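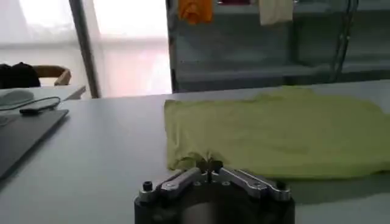
Figure 1. Wrist camera view, gripper nearly closed at the yellow-green cloth.

Equipment planning for the cloth handling bench
Final report, Wenceslao Trujillo

1. What I was asked to do

The lab wants a second bench for cloth handling and asked for a costed plan. The draft I inherited in June had already settled on a new arm, a new gripper and a Titent camera set, and my job was mostly to put prices beside them. I have done that, but I don't think the list holds up, and most of this report says why.

2. The gripper

The draft calls our parallel gripper unsuitable for fabric and proposes the Skaslow soft-finger model. Its evidence is a supplier video in which a tea towel is folded once, under very good lighting. I would want more than that before spending a third of the budget.

In Figure 1 the fingertips are almost together and the cloth has bunched into small folds around them. The draft would call this poor contact. It might be. It might also be a perfectly usable pinch, and a still can't settle the question. We have never logged failed grasps by cause, so we can't say how many were the fingers' fault and how many came from choosing the wrong spot on the cloth. New fingers won't fix the second kind.

3. Quotes

I asked two suppliers for prices. Wonov quoted $413 for a set of replacement fingertips with 2 spare pads, delivery included. Dmytriv would only quote for a full gripper with a service plan, and their figure changed between the phone call and the email. I've left it out of the totals until they put it in writing.

Neither quote covers mounting plates, cabling or the hours somebody will spend on calibration. The draft allowed 13 hours for set-up. My own logbook shows 80 for the first bench, and that was with help.

4. Space and lighting

The draft has no line for either. The windows behind the bench are bright enough to wash out part of the wrist view, and a dearer camera may have the same trouble. Blinds should be priced first. What looks like a laptop also sits on the work table, taking up room the cloth could use. A shelf or small trolley belongs in the plan, even if it's a dull thing to ask money for.

5. What I would buy

The Wonov fingertips, blinds and a trolley. I would hold off on the arm and the Titent cameras for one term and log every failed grasp with its cause in the meantime. If the log shows the fingers are to blame, the Skaslow case can be made again with our own numbers - and a trial unit on loan, if they'll agree to one.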